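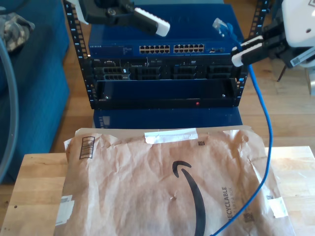

Ralwood Parish Records: Transcribed Registers

Data card, version 2

Summary

This dataset contains transcriptions of the baptism, marriage and burial registers of the former parish of Ralwood, together with the register of the chapel at Surnness. It is published by the Ralwood Local History Archive for use in family history, local studies and research into names and occupations. The original volumes are held in the Archive's strongroom and may be seen by appointment.

The dataset consists of plain text tables only. Page scans are not included and must be requested separately.

Contents of the release

The release covers 19 bound volumes. Each volume is supplied as a single table, with one row for each entry in the register. A separate table lists the volumes, their condition and any missing leaves.

baptisms/ — one table per volume, Ralwood and Surnness
marriages/ — one table per volume, Ralwood only
burials/ — one table per volume, Ralwood and Surnness
volumes.csv — list of volumes, condition notes and gaps
places.csv — place names as written, with modern forms
changes.txt — corrections made after the first version

Marriages at Surnness were entered in the Ralwood books and carry the place code SUR.

Fields

entry_id: a fixed reference made up of the volume number, the page and the position on the page. These references do not change between versions.

date_written: the date exactly as it stands in the register, including abbreviations and feast days.

date_standard: the date in year, month, day order. Dates between January and March in the older volumes have been adjusted so that the year begins in January. The field is left blank where the year cannot be established.

surname, forename: spelled as in the register. No attempt has been made to join variant spellings of the same family name.

occupation: as written, where given. Latin terms have been kept.

abode: as written. The matching modern form will be found in places.csv.

note: remarks by the clerk, and remarks by the transcriber in square brackets.

doubt: 0 where the reading is clear, 1 where one or more words are uncertain, and 2 where the entry is largely illegible.

How the transcriptions were made

Each page was read by two transcribers working separately. Where their readings differed, the page was examined by a third reader, whose decision was final. The Van Rooij index, a card index of Ralwood surnames kept at the Archive, was consulted for difficult names but was never used to fill a gap in the register itself.
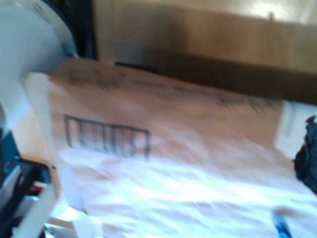

The earliest burial volume suffered from damp before it came into the Archive's care, and its outer leaves can be read only in part. Some 3 per cent of its entries are marked with a doubt value of 2. Users counting burials from this volume should treat their totals as a minimum.

Known limitations

The registers record ceremonies and not births or deaths. Children who were never baptised do not appear, and families who worshipped elsewhere are present only by chance — usually in the burial books. Several clerks left out the mother's name altogether.

Entries for the hamlet of Lultard are uneven. The boundary with the neighbouring parish was disputed for a long period, and Lultard families may be found in the books of either church. The neighbouring registers are not part of this dataset.

Two clerks made frequent use of the word "stranger" for persons from outside the parish. The term has been kept in the note field and should not be taken as a statement of nationality.

Sensitive content

The registers contain language about illegitimacy, poverty and disability that is now considered offensive. It has been transcribed in full, as part of the historical record. All entries are more than a century old.

Conditions of use

The tables may be copied, adapted and shared for any purpose, provided that the Ralwood Local History Archive is credited. Published work should quote the entry_id of each entry on which it relies. The Archive does not issue certified copies from this dataset, and a transcription should not be offered as legal evidence of a baptism, marriage or burial.

Corrections

Readers who believe that an entry has been misread are asked to write to the Archive, giving the entry_id and the reading proposed. Proposals are checked against the original volume. Accepted corrections are listed in changes.txt and included in the next version, normally issued in April.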